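**Which gripper should I start with?**

I'd go for the Mulus. I ran it against the Hallorano for 6 weeks and kept reaching for it — small jaws, easy to swap!

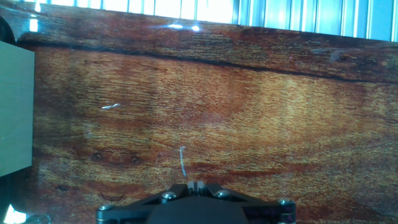 Thin stuff is my favourite test for any gripper. A fine strand lying on shiny wood, like the one by the fingertips, is a right pain, so I go slowly and drop the speed to 31%.

**Do I need two cameras?**

I'd say yes (Obinna Obi disagrees). 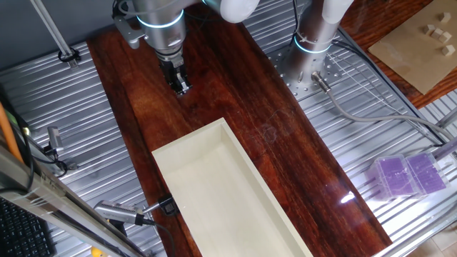
One at the wrist for the last bit, one fixed for everything else.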